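3.2 Storage of drinks in shared kitchens

The second part of the survey concerned the places where people keep drinks which they do not intend to finish on the same day. We received 163 usable answers from the two housing blocks in Stetcombe, and the interviews were carried out in June by the third and the fourth author. Each household was asked to name the storage place first and to give a reason only afterwards, as Pesonen and Owusu had recommended in their earlier study of pantries.

The word "drawer" caused us more difficulty than we had expected. Several respondents used it for a shelf that slides, and others used it for any deep box under the worktop. In the Fillitz coding scheme these two are separate classes, but the scheme was written for older kitchens with fixed shelves. We therefore joined them into one class, "pull-out storage", and coded all the answers again. Two coders worked independently — Abubakari and Cai — and the cases in which they disagreed were discussed with Mwakyusa on the following Monday.

Bottles under 500 ml were treated as single portions. Larger bottles were treated as shared goods, even when the respondent lived alone, so that our classes remain comparable with those of the Aidoo questionnaire. A bottle kept lying on its side was recorded separately from one kept standing. Respondents often connected the lying position with low drawers, but we did not ask about this directly and we cannot say how common the habit is.

Answers which named more than one place were divided equally between the places. The 10 households which gave no place at all are left out of the following analysis. 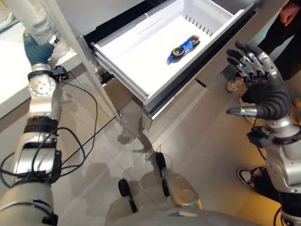
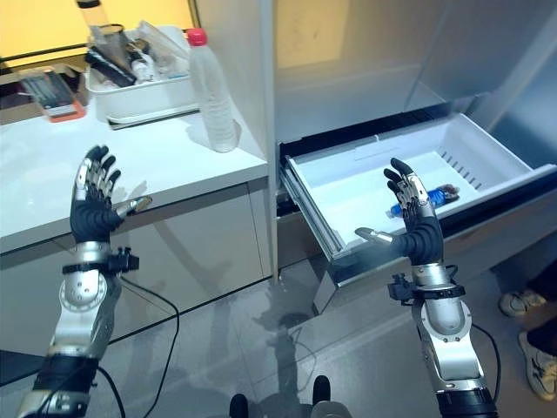
Figure 2. Pull-out storage with a soda bottle lying on its side (first picture); two robotic hands with the palms raised (second picture).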